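The Understudy

The actor from Cunurine had made 60 films, and in most of them he died. He was good at it. Directors in Brultel sent for him when they needed a man to fall from a horse or a balcony and not complain afterward.

In February the studio called about Tondosetti, a picture in which the old king lived to the end. The lead had quit. Filming would start in two days, and there were 297 lines to learn.

He said yes before he asked about the money. The money was not good.

He took the night train and read the script under the small lamp by his seat. The king talked a great deal. He talked to his sons, to his dog, to the river. The actor had never had to say more than a page in one film, and most of that had been shouting.

By the time the train stopped at Pascual he knew the first act. A woman across the aisle had been listening to him mutter. She asked if he was somebody. He told her he was in films, and she looked at him for a while and said she didn't think so. 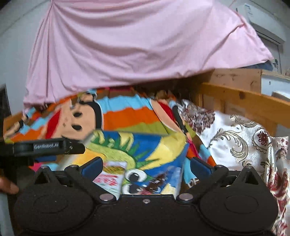

The studio put him in a room over a bakery. He got up at four each morning when the ovens were lit and said his lines to the wall.

On the first day of shooting some 1,000 extras stood in the field. The director called for the king. The actor walked out, opened his mouth, and from habit looked behind him for a place to fall.

Then he turned back and began to speak.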